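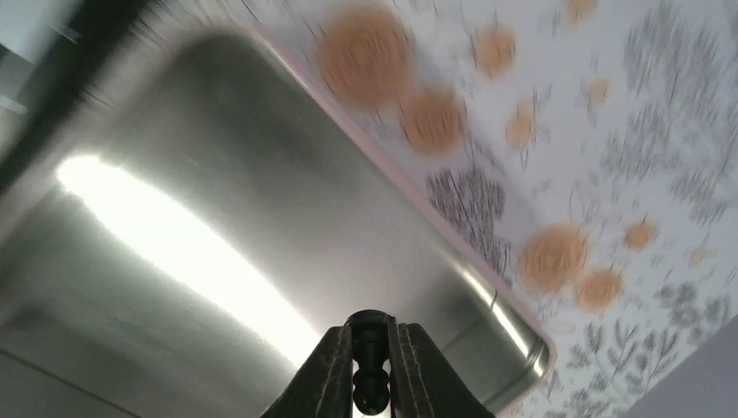

Shahzad wrote back before I'd even had coffee, to say that no, you can't just leave rye starter on top of the fridge for a whole winter and expect it to forgive you, and that mine was probably done for and I should stop poking it. He also said he'd give me some of his if I quit sending him messages at six in the morning. Fair enough!

2026-04-08, then, and I am officially starting over with the bread. I had such big plans back in January. I was going to bake every week, I was going to get my grandmother's dark loaf right (the one with the caraway and the bit of malt), and I was going to bring one to the Allard street potluck and have everybody ask me for the recipe. What I've got so far is two loaves you could prop a door with and one that Ona very kindly called "filling."

Anyway I drove over to Parkemora at lunch and picked up the starter. It came in a jam jar with a piece of masking tape on it that says FEED ME, and I'm supposed to do that tonight and again in the morning. Shahzad goes by smell. I asked him what smell and he said like apples but a little bit like feet, so I've been sticking my nose in a jar all afternoon and now I can't smell anything at all.

Flour is the other thing. The grocery store had white, whole wheat, and a bag of something with a cartoon oat on it. So I went to Zariņš, where they keep the coarse rye down in the big bins by the back wall, and got talking to Ojārs Uibo for way too long. He says I've been adding too much flour. Rye is meant to be sticky, he says, it should look like wet cement and you should feel a little ashamed of it, and every beginner panics and throws in another cup. I have thrown in so many cups. He wants me to scald part of the flour with boiling water the night before and leave it under a towel, and he swears my grandmother would have done it that way whether or not she wrote it down.

She didn't write it down. I got the recipe card out again after supper and all it says is flour, water, salt, caraway, "the usual," and then bake until done. The usual! I called Mom and she thinks the usual was syrup. Aunt Liis thinks it was leftover bread soaked in water and mashed up, and they are now not totally agreeing about it over text and I have put my phone in the other room.

So the plan is scald tonight, mix in the morning, let it sit through work, bake when I get home. Ojārs bakes his for 61 minutes. I said why not 60 and he said because he tried 60. I don't know if that was a joke, he has that kind of face.

Oh, and Aivar called about the gutter, he can come next week but he needs the long ladder back from whoever has it. I think that's me. Have to look in the shed.

Potluck is in 29 days. Ona already signed me up for "bread (dark)" on the sheet so there's no wiggling out of it. If this one comes out flat I'm going to try the syrup, and if that comes out flat I'll try Liis's soaked bread and not tell Mom.

Fed the starter at 9:40. Smelled like apples, I think. Need caraway, forgot the caraway.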